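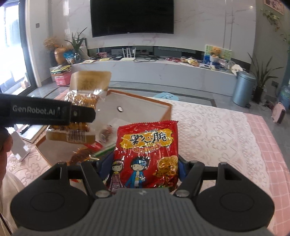
To the Residents of Stastum:

The Office of Winter Parcels acknowledges receipt of Form 18 from the lighthouse at Dallel. The keeper again requests snacks, preferably crunchy, and again declines the soup.

The request is granted. One box shall be packed on the lace cloth, as custom requires, and shall travel by the November boat. The red bag is approved. The keeper's 2 earlier complaints concerning crumbs remain under review at Vestuvura.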